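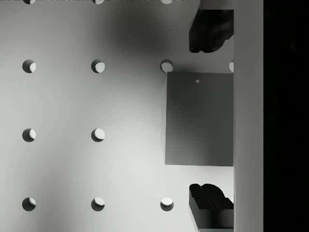

Perforated panel, pale gray, round holes on a square grid

Sewing Rooms and Hobby Spaces > Storage and Layout
Thread: Pegboard or drawers for a basement sewing room?
Views: 3,887

marlys_hems
Posts: 846

Hello everybody, and thank you in advance for reading all this (I do go on). My youngest moved out in August and I have finally been given the back half of our basement in Hartley for sewing. It's dry, it has two outlets, and the ceiling is just high enough that my husband only hits his head on one pipe.

My trouble is the long wall. I've always kept my scissors, rulers and thread in cookie tins, and I can never find a thing! My sister says to cover the whole wall in pegboard and hang everything where I can see it. The lady at Arum Fabrics told me she did that and took it all down again, and now swears by drawers. I sew mostly quilts, with some curtains for neighbors. What would you do?

bobbinhill
Posts: 103

Pegboard, all the way! I put mine up the winter I was home with my knee and it changed how I sew. My rulers used to slide down behind the table and now they hang in a row by size. Do leave a gap between the board and the wall for the hooks to go in. I skipped that the first time and had to take the whole thing down and screw strips to the studs, with my poor brother-in-law holding up one end and complaining about the other. 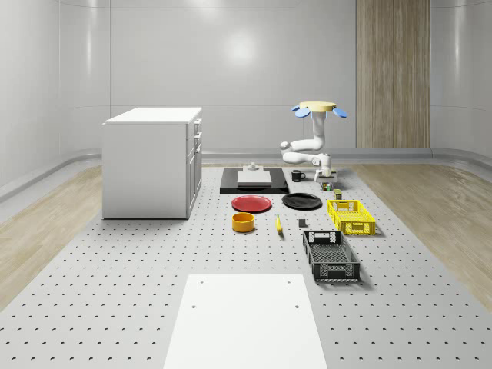

Does thread fade if it's kept out on an open wall?
It can, if sunlight reaches it. In a basement with one small window most thread will be fine, but it does gather dust, so keep the spools you seldom use in a closed drawer or box.

Posted by Leandro Cáceres, moderator

quiltinggus

I'm going to disagree with bobbinhill, and I hope kindly. I had a full wall of pegboard for years and by the end I couldn't see anything on it. Every hook had three things on it, and whenever I pulled down the pinking shears a tape measure came along for the ride. We also have cats. I switched to a Dikholm drawer unit, the narrow one, and I have shallow drawers for feet and bobbins and deep ones for batting scraps. It cost me more than 50 dollars over what I'd planned, and I'd buy it again tomorrow.

bobbinhill

Gus, three things on a hook is a hook problem! Buy more hooks :)

quiltinggus

I did buy more hooks. They're in a drawer.
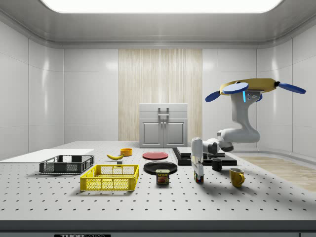
Last edited by marlys_hems on December 26, 2020

marlys_hems

Editing my update since I left out half of it. I went to Zilach Hardware with my measurements on the back of an envelope, and the young man there was so patient with me. I've decided on a bit of both. Pegboard will go over the cutting table only, for the things I grab all day long: two pairs of shears, the rotary cutter, the rulers and my good seam ripper. Everything else goes into drawers on the opposite side, next to the ironing board. I'm painting the wall first, a soft butter yellow, and my husband has promised to wrap that pipe in foam before he loses any more hair to it.

What I'm still puzzling over is how high to hang the board. I'm five foot one, and 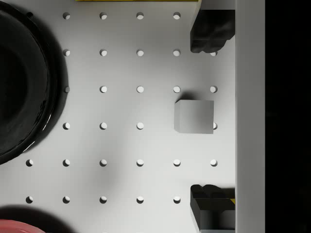

my sister, who comes over to quilt with me most weeks, is nearly six feet. If I put the rulers where she likes them I'll need a stool, and I know myself, I'll end up leaving them on the table again. I'm leaning toward hanging it for me and letting her stoop a little.

bobbinhill

Hang it for you. It's your room! Stand at the table with your arm out in front of you and put your most used things right there. Your sister can have the top row for her own scissors.

quiltinggus

On this one I agree with bobbinhill, so mark it down. I'd only add that you should cut your table height to suit yourself before you drill anything into that wall. I raised mine on bed risers afterward and then couldn't get my lowest rulers off without bumping the iron.

marlys_hems

Oh, that's a good point about the table, Gus. Mine is an old kitchen one and I've been meaning to raise it for my back. I'll do that first and come back with more questions, I'm sure. Does anybody have a favorite way to store batting? I have a great deal of batting.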